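The parts room behind the pinball counter

The workshop at Clavley sells and repairs coin-operated machines, and for the past two years it has also sold spare parts to anyone who walks in. The parts side is run by one person, who asked that we leave names out and talk about the bins instead. We spoke over the counter for most of a morning.

The stock used to be kept in envelopes. There were 700 of them, filed by machine model, and finding a coil meant knowing which machine it had come out of.

"That suited the fellow who set it up," the parts keeper said. "He had every machine in his head. I don't. I wanted to sort by what the thing is, so solenoids with solenoids and switches with switches."

The envelopes were emptied in July. What replaced them was plastic bins in strong colours, bought second-hand from a bakery supplier called Dosalia. They came scuffed and they have stayed that way. The orange ones are used for electrical bits.

"People ask why I don't buy clear ones. These were cheap, and a small part shows up well on orange. I wipe them out when I remember."

Solenoids are the steady seller. A push-pull solenoid is a coil in a metal frame with a plunger that slides through it. When current goes through the coil, the plunger moves. Customers want them for door latches, model railways, school projects and, now and then, pinball. 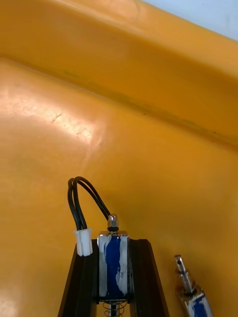 A small push-pull solenoid with a blue coil. The nut sits at the top of the plunger shaft.

The keeper checks each one by hand before it goes on sale. The plunger should slide without catching and the nut should be snug. Then it gets a short pulse from a bench supply.

"I listen for the click. If it buzzes, I put it aside. Of the last 84 I tested, 21 went back to Rana, who supply them. They were decent about it."

The rubber washer is worth a look too. It softens the knock when the plunger comes home, and on old stock it can go hard. Customers sometimes throw it out thinking it's packing, then come back to complain about the noise.

Wiring is harder to keep in order. Loose wire goes on spools, but made-up harnesses come in every length, and they grab hold of whatever they are stored with. The keeper has tried bread ties, rubber bands and sandwich bags.

"Bags were the worst. You can't read a label through a crumpled bag, so everyone opens them, and then you've got a harness and an empty bag."

Now they are coiled loosely and left that way. Anything without a label gets one before it is put away.

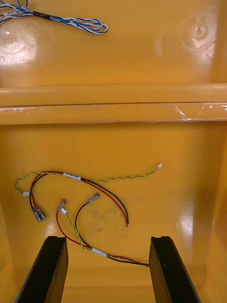 Blue and white twisted harness, with a white label around the wires.

The twist is left in. Some buyers pull the wires apart to make them reach further, and the keeper tries to talk them into a longer harness.

There is still a carton of odds and ends from the envelope days, marked Perivau after the arcade it came from. It gets sorted on slow afternoons.

"I do a handful and then the phone goes. There's a relay in there I've picked up and put back five times. Somebody will want it."

The parts counter is open mornings only. Bring the old part with you if you have it.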